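Glaze on thrifted bowls: can I test for lead at home, and is it worth it?

Posted in Kitchen & Household, 2026-06-04
4 watching

pinecone_tab

I picked up a stack of older mixing bowls at an estate sale. All of them are solid colors with a shiny finish, some have a maker's mark and some have nothing on the base. I want to use them for batter, salad and bread dough, so contact time runs from a few minutes to overnight.

I bought a pack of 2 swab tests from the hardware store. One swab on the outside of a red bowl stayed yellow. The instructions say the kit is meant for paint. Does a negative on the outside tell me anything about the inside? And does it matter that some of the bowls may not be ceramic at all?

hallmark_edwards

Sort them by material first, then worry about testing.

Tap each one with a knuckle. Fired clay and glass ring, plastic gives a dull short sound. Look at the foot of the bowl. Ceramic normally has an unglazed ring where it sat in the kiln, and you can feel the grit. Melamine and other molded plastics have a smooth base, often with a small circular mark from the mold. Glass with a sprayed color coat will show clear glass at any chip.

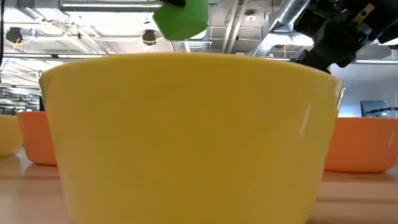
Once you have the piles, the concern is different for each. With ceramic, the problem is lead or cadmium moving out of the glaze into food, and acid, heat and time all make it worse. With coated glass, the color is usually on the outside only, so scratches and dishwasher wear matter more than leaching into the food. With plastic, the usual advice is to keep it out of the microwave and throw it out once the inside is crazed or stained.

As to the swab: a negative result on the outside of a bowl says very little about the inside. The two surfaces may carry different glazes. Home swabs react to lead that is available at the surface at that moment, and a hard glaze can hold a lot of it without giving any color change. They also don't look for cadmium, which was common in reds, oranges and yellows. A positive is worth acting on. A negative isn't a clearance.

If you want a real number, there are two routes. XRF gives total content without damage, but total content is not the same as what comes out. A leach test fills the bowl with dilute acetic acid for a day and measures the liquid. I sent three pieces to a lab called Emholm in December and paid 40 dollars each for lead and cadmium together. For an unmarked bowl that cost me less than lunch, I would not bother. Put fruit with a peel in it and buy a new one for dough.

kettle.side

just use them, people ate out of these for decades. I have a Pova set from my aunt and we are all fine

pinecone_tab

Thanks. Four ring and have the rough foot, the rest are plastic. The red one is ceramic, so it goes on the shelf. Does Cosance count as a known maker? One of the marked bowls says that.

grout_and_lime

Adding to the first reply. A maker's name helps only if you can date the piece, because the same company may have changed glazes several times. I don't know the Cosance mark. Check whether the base says anything about food use, and remember that "decorative only" stickers get peeled off.

"We are all fine" isn't a test. Low exposure has no symptoms you would notice, and young children are the ones at risk. If a bowl is chipped, crazed, or leaves a chalky film after washing, stop using it for food whatever the swab said.

Don't sand or grind any of them to see what is underneath.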